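About our robot club

Hello! I'm Kekeli Quartey and I look after the robot club at Stenach School. We've got 54 members, two arms and one plate.

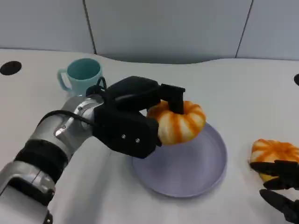
What we do

We pick a small job and let the pupils argue over how the robot should do it (the arguing can last up to 5 sessions!).
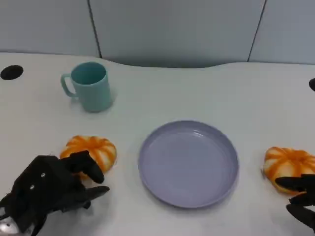
Kojo Zakaria thinks newcomers should try moving one arm before they touch both, and I've come round to that.

Grip comes next, and it's fiddly.

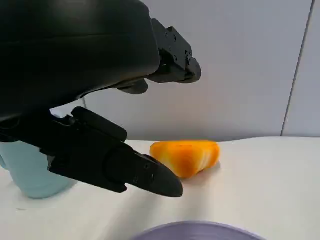
After that we practise for the Skerkberg meet in November.
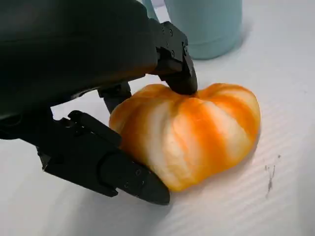
Can my daughter join if she's never coded, asks Lăcrămioara Enache. Yes, please send her along!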